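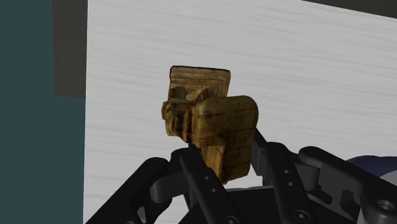

Most of the mail we get about the gripper comparison asks the same handful of things, so answers are collected on this page. Short ones. Everything was run in simulation first, on the Girside bench, then a smaller set on the real arm. The sim objects are awkward on purpose — the carved wooden piece with the lumpy side and the thick rounded block is a fair sample, and the narrow lower block between the fingertips is the kind of spot we want a planner to find. Boxes and cans are in the set too but they don't separate one gripper from another.

Search the FAQ Enter keyword Go

5 min read

Which grippers did you compare?

Three. The Atham linkage gripper (two fingers, jointed links on both sides, flat pads), the Flivum parallel jaw, and an older Sauerland jaw we already had models for. No suction this time. No three-finger hands either, maybe in September.

Is the linkage gripper better than the parallel jaw?

On irregular stuff, yes. On flat-sided stuff, no real difference. The Flivum is slimmer near the tips so it gets into tight spots the Atham can't. The Atham wins when the thing you want to hold is narrow at the bottom and bulky on top, mostly due to the reach of the fingers. Depends what you pick up all day.

How many objects are in the set?

171. All scanned or modeled, all with collision meshes. 12 of them were pulled out of the scoring after we found bad meshes (holes, flipped faces). They're still in the download, in a folder called hold. Don't score against those.

How many tries per object?

8 per gripper. Same start poses for all three. If you change the start poses your numbers won't line up with ours, please don't mail us about it.

What counts as a success?

Lift, hold, tilt both ways, still in the fingers at the end. Slipping a bit is OK. Turning in the pads is OK as long as it stays up. Dropping it and catching it again isn't, and yes that happened with the Sauerland.

Why is there no texture on the gripper when the objects have wood grain and so on?

Gripper model is plain dark grey and black, close enough to the real one. The objects get full texture as some people train on the camera views. Grasp scoring doesn't use color at all.

Where is the camera?

The one for the close views sits behind the gripper, so the fingers come in from the bottom and the object is up front. There's a second fixed view from the side. We tried a third from overhead and dropped it, the arm hid everything at the moment of contact.

Do I need depth?

For the baseline planner, yes. If you bring your own planner, up to you. RGB only entries are marked in the results table.

The fingers go through the object a little when they close. Bug?

Probably your timestep. Default is 800 steps per second. If you lowered it to go faster you will see the pads sink into thin parts, worst on anything with deep creases. Put it back and try again before filing a ticket.

Can I swap in a different arm?

Yes. Arm and gripper are separate files. You'll need to set the wrist offset by hand, and check the cable clearance if you plan to run the same thing on hardware. Two people have done it, both forgot the offset first.

Which controller?

Position control for the approach, then force limited closing. The Flivum takes a force limit directly. The Atham doesn't so we cap motor current instead — close but not the same thing, and the real fingers close a little slower than the simulated ones. Known issue. We're working on a better friction value for the joints.

Did the sim results match the real arm?

Order of the three was the same. Scores were lower on the real arm for all of them, lowest for small smooth items. Heavy items did better then expected. Full table is in the results file, second tab.

Can you print me the objects?

No, sorry. Meshes are in the download, print them yourself. Check the scale before you start, some came in as inches.

Can I send you a gripper to test?

Write first. We need a model with working joints, a mounting drawing, and max closing force. Without the drawing it just sits on the shelf.

Is there a newer version of this page?

This is the newest. Updated April 19, 2018, mostly the controler section and the mesh folder.

Contact the Girside bench team | © 2018 Girside | Back to top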